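Section 13. Checking the Gripper View Before a Simulated Run
Dec 5, 2021 — Prepared by Yolanda Mercado

Complete these steps before any motion program is run in the simulator. The operator shall record each result on Form 421.

1. Load the room file and confirm that the arm is in the hold state.
2. Open the gripper view. Both fingers and the palm plate must be visible.
3. Confirm that nothing is held between the fingers.
4. Set the speed limit to 40 percent or lower.
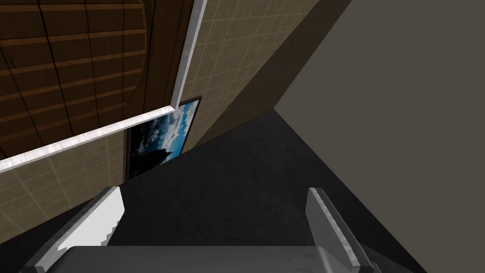

Figure 43. Gripper view with the fingers empty and the room at a steep tilt.

NOTE: A tilted view is acceptable at this stage. Use fixed features, such as wall trim or a hanging picture, to judge direction — do not rely on the floor alone.

CAUTION: Do not transfer a program to a physical arm on the basis of this check. A second person must review and sign the form first.

5. Save the view with the form and release the hold.

Dumell Technical Documents | Contact: Clyde Tillman, Document Control | Back to top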